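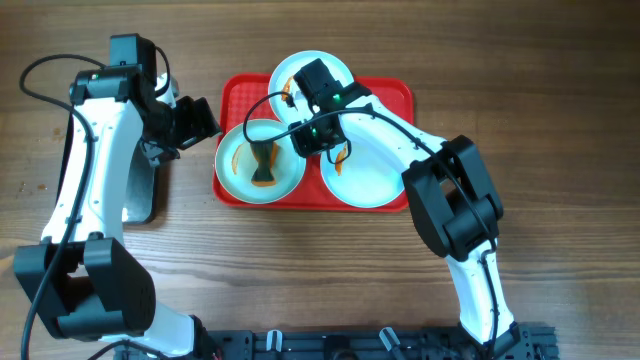
Bilingual readings: original first or English first?

Forum: Readings, Series and Small Festivals

marginalia_mae
Hello all, and thank you for the kind messages after my last thread (I read every one, even if it took me most of August to get back to people). We're putting together the next season of our reading series here in Clallano, and we've hit a question I thought would take us five minutes and has now eaten two whole meetings. Three of our evenings are poets in translation, with the poet and the translator both in the room. Do you have the original read first and then the English, or the other way around?

We've always done original first. It felt like good manners, and I love that little stretch where you're just listening to the sound of a thing. But last season we had comments from the audience, lovely regulars, the sort who come in the rain, saying they drifted off a bit during the longer poems. Américo Tavares is opening for us with a sequence that runs 11 pages, and I do worry! The room is the upstairs hall at the Bettencourt, 43 seats, no screen and nowhere good to put one.

What have you all tried?

inkwell_dorothy
English first, every time, and I'll happily be the grump about it. When I already know there's a grandmother in the poem and a river and that somebody leaves at the end, I can hear where they are in the original, or I think I can, and I lean in. When it comes the other way I'm sitting there being polite. Being polite is tiring, and by the time the English comes around I've used up my best listening.

For 11 pages I wouldn't read it straight through in either language. Break it up where the sequence breaks.

tolliver_reads
I have to disagree with Dorothy, fondly. English first turns the original into an encore. I've watched a poet stand there with her hands folded while the translator got the laugh and the gasp and all the rest of it, and then she stepped up and read her own poem to people who were done with it. I translate myself (Portuguese, mostly, and a little Galician when they let me) and I was embarrassed to be the one who went first. It's her poem, and I'd like the room to meet her before they meet me.

Mae, is there any chance of a printed sheet?

marginalia_mae
Oh, I hadn't thought of it from the poet's side at all, and now I can't stop thinking about it. On the sheet: we've asked Rirnumeck, who publish him in English, and they're fine with us printing two or three pages but not the full sequence, and I can see why. The whole book is 226 pages and they'd like people to buy it!
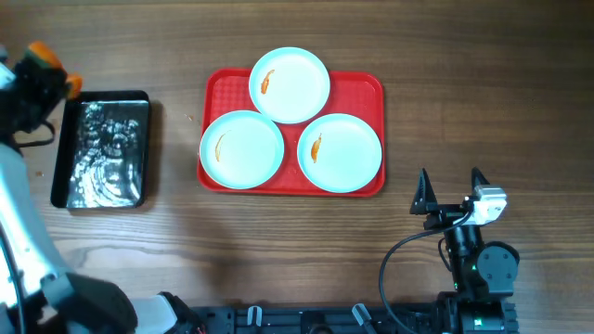
quiet_carriage
We did printed sheets for years and dropped them. Everyone looks down. You get a roomful of the tops of heads and then forty people turning the page at the same moment, and it sounds like a flock of pigeons going up. If you do use one, print only the English and put it in big type, and leave it on the chairs so people have read it before anyone stands up.

My other thought, and please ignore it if it doesn't suit your people, is to alternate. Raffaele Pagano did this with his translator at the Trultovow launch when I was on the door. One section in Italian, the same section in English, then they swapped, so the next section began in English. It sounds fussy written down. In the room it was easy to follow, and neither of them got stuck being second all night.

inkwell_dorothy
I was at that launch, quiet_carriage! I'd call it "mostly easy." I lost my place in the fourth section and was too proud to ask my neighbor. But yes, I would take that over the long stretch of one language, and I'll give tolliver_reads the point about the poet standing there with her hands folded. I've seen it too and didn't like it.

tolliver_reads
Swapping I could live with. Please rehearse it, though, out loud and standing up, with both of them. And ask Mr. Tavares what he wants before you settle anything. Some poets have strong feelings, and some would like the translator to do nearly all of it while they drink a glass of water.

marginalia_mae
I wrote to him last night, and there was an answer waiting when I came down for coffee. He'd like to alternate, he wants to begin in Portuguese, and he would prefer no sheet. He also wants to cut the sequence down to seven pages, "for the sake of the chairs." So that's our opening night. I still have to ask the other two poets, and one of them only answers letters, so I'm off to find a stamp.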